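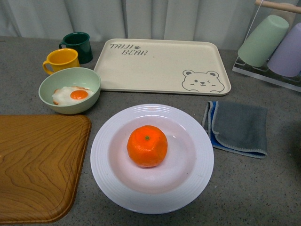 The breakfast layout on our counter: plate, bowl, mugs, trays and cup rack.

Review: Urer Tabletop Prop Kit, breakfast set

We bought the Urer kit in September to collect demonstrations for a pick-and-place policy. It has now been through 600 recorded episodes, most of them short tasks like moving the mandarin from the plate to the bowl or hanging a cup on the rack.

The variety is good. The enamel mugs, the clear acrylic rack and the folded napkin each fail in different ways, and we wanted that in the data. Our first policy, trained on 100 episodes, handled the mandarin well and missed the rack often. Adding 33 more with only the two plastic cups helped.

Complaints: the layout cards are thin and curl at the corners, and there are too few of them. After 2 weeks we were making up our own arrangements. The egg is light and slides when the bowl is bumped, so check it before each reset.

Compared with the Kultis set we used before, resets are quicker and the colors are easier to tell apart in the recordings. Kultis has better storage - a proper case with slots. Urer ships in a plain box.

Recommended for small labs. Buy a second napkin.

Rating: 4 out of 5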